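Pay by the Bottle
Jayson Sison

A container deposit is a loan from the buyer to the system. The buyer pays it at the register, holds a token in the form of an empty bottle, and gets the money back on surrender of the token. Everything else in a deposit program, including the trucks, the sorting, the resale of the plastic and the reports to the council, is secondary to that transaction. If the loan is repaid in full and without much trouble, bottles come back. If it is repaid in part, or late, or only at one counter across town, people treat the deposit as a tax and throw the token away.

Tagle's program charges 12 cents per container and refunds by weight. I think that is a design error, and the coming rule review should correct it.

The weight method works as follows. The depot operator, Jekero, draws a sample of returned containers, 300 at a time, and weighs them empty. The total deposit paid on the sample, divided by the sample's weight, gives a refund rate per pound. A customer's bag goes on the scale and the customer is paid at that rate. It is fast, and a scale costs far less than a machine that reads bar codes. Averaged over every bag in the city, the payout should come close to the deposits owed. 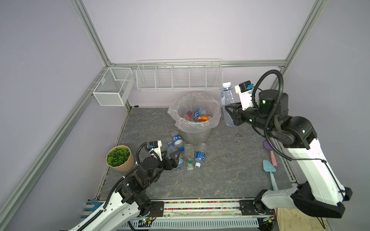
The trouble sits in the words "averaged over." Container weights are widely spread. A thin single-serve water bottle weighs a fraction of what a large soda bottle weighs, and a bottle made for juice that is filled hot has thicker walls than either. All three carry the same deposit. A household that drinks mostly bottled water returns a light bag and is paid for fewer containers than it bought. A household that buys large sodas returns a heavy bag and is paid for more. The errors cancel on the operator's books. They do not cancel for any given household, whose buying habits stay much the same from month to month.

A second bias comes from the sample itself. The rate is only as current as the last weighing, and bottle makers have a steady incentive to use less plastic. Each time a popular bottle gets lighter, the old rate underpays for it until a new sample is drawn. The present rule does not say how often that must happen. Jekero's posted rate card at the Lina Street depot gives a rate to four decimal places and no sample date. Four decimal places is a strange level of precision for a number of unknown age.

A third bias is moisture and residue. The rule lets the clerk apply a deduction to bags that contain liquid. It sets no method for estimating the deduction, so the result depends on who is at the scale. I do not accuse the clerks of anything. A measurement with a discretionary term in it will vary by operator, and the customer has no way to check it.

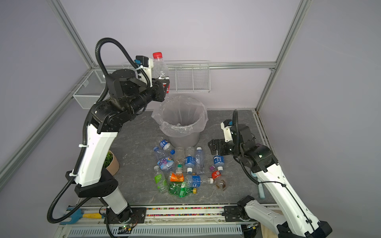

Why not let the customer choose between the scale and a count? Some programs do, usually with a cap on the number of containers that will be counted per visit, and it is better than the scale alone. It still leaves an uneven result. Customers with light bottles will ask for a count and customers with heavy bottles will ask for the scale, so the depot ends up paying out more than it should on both. The operator then has a reason to discourage counting by means of short hours or a single counting line. One method for everyone removes that pressure.

The usual defense of weighing is cost, and the cost is real. Jekero told the council that a count-based refund would add $2,150 a month at each depot, mostly in labor. I have no reason to doubt the figure. The council should ask what it replaces. Under the weight method the same depot spends staff time on drawing samples, settling disputes over deductions, and producing a reconciliation statement that exists only to show that the average came out right. None of those hours appears as a credit in the estimate. The estimate also assumes hand counting at every depot, where a bulk counter shared between two sites would likely do.

The reconciliation statement deserves its own paragraph. It compares total refunds with total deposits owed on the containers collected, and it has been offered as proof that customers are paid correctly. It proves that the sum is correct. A payroll that pays one worker double and another nothing will also reconcile. The test that matters is the distribution of error across customers, and the program does not collect the data needed to compute it.
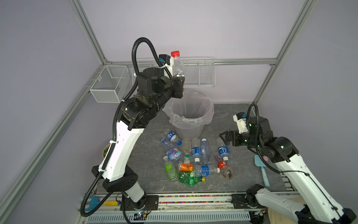

Edgardo Lagman wrote to me after an earlier version of this piece to say that I had the priorities backward. In his view the sums at stake for a normal household are too small to matter, and what keeps people away is the line. Weighing takes a minute or less. Counting a large bag takes several, and a line out the door at 5 p.m. would cost the program more returns than an inexact refund ever could. He would keep the scale, require a fresh sample every 60 days, and spend the savings on longer hours.

I take the point on lines. Time is part of the price of a refund, and a slow count is a way of underpaying. But the small sums are not small for everyone. Many of the containers that reach a depot arrive with collectors who gather them from streets and offices as a source of income. They handle far more volume than a household, and much of what they find is single-serve water bottles, the category that weighing underpays. The error falls hardest on the people who do the most work for the program.

A workable arrangement already exists in outline. The bag-drop pilot that Hastik runs in the next county has customers tag a bag, leave it, and receive credit after it has been counted in bulk elsewhere. The drop takes less time than a weighing. The drawback is delay, and for a collector who needs cash the same day, delay is serious. A counter that pays cash on modest loads, alongside a drop for everything else, would cover most cases. Both would pay on the same basis. 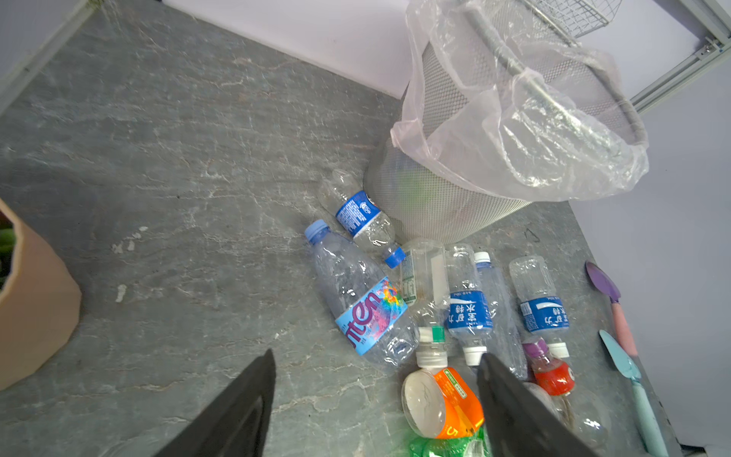 As for the text of the rule, the changes are short. Section four should state that the refund is owed per container and strike the reference to an approved average. The deduction for liquid should be removed; under a count it has no function, and a bottle that is too full to accept can simply be handed back. Operators should report the time from drop to credit each quarter, with the slowest cases listed separately from the mean.

If the council keeps weighing in spite of all this, it should at least set the sampling interval in the rule, require separate rates for single-serve and large bottles, and print the date of the sample on the rate card. Two rates would remove a good part of the spread at the cost of one extra bin at the counter. The review closes in March, and written comments go to the clerk's office at city hall.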